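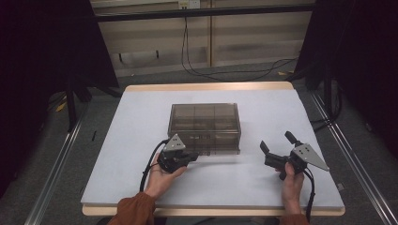 Teaching by Hand

At Ollembridge, the robots spend most of the day switched off. The work of the collection room is done by people, who sit or stand at a small table and carry out ordinary tasks with a gripper in each hand. A session lasts 32 minutes, then the operator rests and someone else takes the station.

The company builds control software for two-armed machines. Its current project, Grallis, is meant to handle the kinds of containers found in shops and homes: boxes with lids, trays with dividers, cases that have to be steadied on one side while something is done on the other. Rules for such work can be written out, but they tend to fail when a box is turned a few degrees or a lid is stiffer than the last one. Grallis learns from recorded examples instead.

"We need the whole motion, including the part before contact," says Annick Besnard, who runs collection for the project. "How a person approaches a box tells you a lot about what they intend to do with it."

Earlier projects at the company used remote control. An operator moved a pair of leader arms and the robot copied them a moment later. The data matched the robot exactly, but it was slow to gather. A task that took a person eight seconds by hand could take a minute through the arms, and operators learned to move in a cautious, stop-and-start way that the trained system then repeated.

Hand-held grippers remove the delay. The operator feels the load directly and corrects for it without thinking. The cost is that a person's wrists and elbows can do things the robot's cannot. After each session, a program called Malinard replays the recorded paths against a model of the arms and rejects any that would ask a joint to go past its limit. In March it rejected 134 episodes, most of them from one task in which operators reached around the back of a container.

Besnard's group changed the instructions for that task and left the rest alone. Operators are given a goal and a starting layout, with very little said about method. Two people will often solve the same problem differently, one by holding a box still with the left gripper, the other by pushing it against the right. Both versions are kept. The set for a new task is considered ready for a first training run at 100 accepted episodes – a number chosen for scheduling reasons, Besnard says, and not one she would defend on technical grounds.

Clear and tinted plastic has its own entry in the project plan. Edges seen through a wall can be mistaken for edges on the surface, and reflections shift as the viewpoint moves. The group varies the lighting between sessions and records the same container in many positions.

Mistakes are labeled and stored separately. A dropped lid followed by a clean recovery is useful; a dropped lid followed by the operator giving up is less so. Sorting one from the other is still done by a person, using a review tool named Millet that plays each episode at double speed. Besnard reviews a share of them herself, usually before the first session of the morning.

The next task on the list involves opening a hinged case with one gripper and removing a single item with the other. The written instructions for operators run to four lines.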